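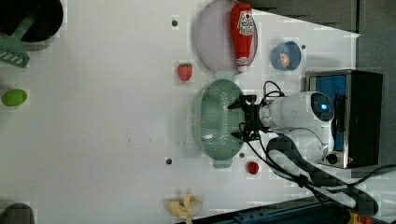
A green colander, with the ketchup lying on a plate behind it.

The case for keeping things out on the table

My sister-in-law has a kitchen with nothing in it. There is a kitchen there, and I have eaten well in it, but when you walk in you see a counter, a faucet and a window. The kettle lives in a cupboard. The knives live in a drawer, in a tray, and the tray has a lid. When she cooks she takes out one thing, uses it, washes it, dries it and puts it back before she takes out the next. Dinner takes a long time.

I have been thinking about her kitchen since August, when we moved to Stostwood and I had to decide where everything would go. The new place has less cupboard space than the old one and a much bigger table. I put the pots and the bowls and the colander on the table while I worked out where they belonged, and most of them are still there. I now think that is where they belong.

People treat the clear surface as the normal condition of a kitchen and everything else as a lapse. I think they have it backward. A kitchen is a workroom. Go into any place where someone repairs shoes or frames pictures and the tools are out where a hand can reach them. You would not think better of a shoe repairer who kept his hammer behind a door.

Take the colander. Mine is pale green plastic, oval, with a handle at each end. It is an awkward shape to store. It won't nest with the round bowls, and anything put inside it has to come out again when the pasta is ready, at the exact moment when you have a pot of boiling water in both hands. In the old apartment it was on the bottom shelf under two baking dishes. I used to put off making pasta on account of it. Now it sits in the middle of the table and I use it nearly every day, for beans, for berries, for lettuce, for tomatoes that need a rinse. It also holds fruit perfectly well when it isn't wanted for anything else.

Jaime Pinheiro, who taught the evening cooking course I took before we moved, had a rule that you should be able to see what you were going to eat. He meant it about vegetables. He thought the bottom drawer of the refrigerator was where good food went to be forgotten, and after I cleaned mine out for the move I had to agree with him. I have taken his rule further than he did. If strawberries are in a bowl on the table, somebody eats them. If bananas are in view, somebody takes one on the way out the door. The same bananas on top of the refrigerator turn brown and become banana bread, and there is a limit to how much banana bread a family wants.

I know the arguments on the other side. The first is dirt. Things left out collect dust and a film of grease, and this is true of things you don't use. A bowl that gets used and washed every day has no time to collect anything. If something on my table is dusty, I take that as a sign that it should go in a cupboard or leave the house. That is how I found out I didn't need the fondue set.

The second argument is that there is nowhere to work. This one is harder to answer. A table with a pot, a plate, a bowl, a colander and a bunch of bananas on it does have less room than a bare one, and when I roll out dough I have to push everything to one end. It takes less than a minute. I have timed my sister-in-law getting out her rolling pin, and she is no faster.

The third argument is that it looks bad. Bernice Essien, our neighbor across the hall, put this to me directly when she came over to borrow a spatula. The spatula was standing in the pot, where it always is, so she had it in her hand before she had finished asking. Then she looked at the table and asked if we were still unpacking. I said no. She said her mother would not have been able to sit down in a room like that. I have heard some version of this from most of our visitors, and I notice that they sit down.

I do think looks matter, and I will admit that a ketchup bottle on its side is no ornament. But I would ask what the bare counter is supposed to look like. To me it looks like a kitchen in a sales brochure. When we were apartment hunting we saw one in Sarnholm that had been staged, and the agent was proud of it. There was a single lemon on a board. We were being asked for 2,207 a month, and I could not picture anyone frying an egg there.

Some of this is about money too. The Drudimer people came to measure our walls and sent a plan with 28 cabinets and drawers in it, counting the narrow one for trays. The price was 3,035 before installation. I went through the plan with a pencil and wrote down what would go in each one. For a good many of them I wrote down something that was already sitting on the table causing no trouble. We bought a shelf and hooks.

I don't think everyone should do as I do. If you have a toddler who pulls things down, or a cat, you have my sympathy and you should use your cupboards. My husband would also like it noted that he wants the mail kept somewhere else, and he is right. Mail is the one thing that spreads. A pot stays where you put it, but one envelope on a kitchen table will be joined by others before the evening is over - coupons, school forms, a catalog for garden furniture we have no garden for. I have given the mail a basket by the front door.

What I would like is for people to stop apologizing. Every time I drop in on a friend around dinnertime, the first words I hear are about the state of the kitchen. There are onion skins and a chopping board and a bag of rice, and something smells good, and she is sorry about it. She is cooking. I would much sooner be handed a knife and an onion.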